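Print | E-mail

Is joining a local business association worth it for a two-person shop?

My sister and I opened a repair shop in March and the Cukberg business association wants $355 a year. Has anyone our size gotten something out of it?
– Liên Chu

Yes, do it! We joined with three people on payroll and met our bookkeeper and our best supplier at the breakfasts. Ask for the new member rate – it's $40 off if you sign up before the dinner. Go to everything the first year!
– Hưng La

depends on the town
– Trí Khổng

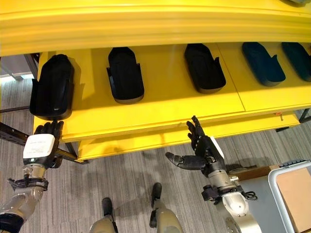
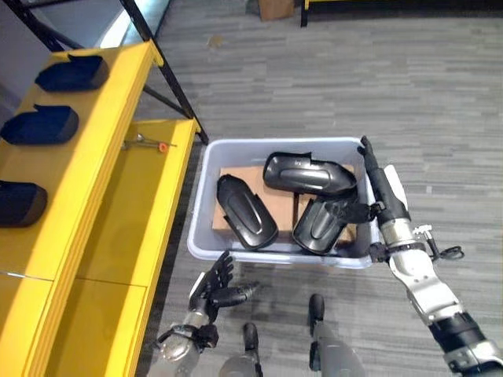
Membership pays off when you use the referral list, so get on it your first week! Ours has 91 businesses, and I've had about 10 good leads from it. Be specific in your listing, too. "Parts" says very little, but "dark molded parts, in stock and ready" gets you calls from people who need just that. And say hello to Nhàn at the front desk, she knows everyone.
– Tùng Khúc

Print | E-mail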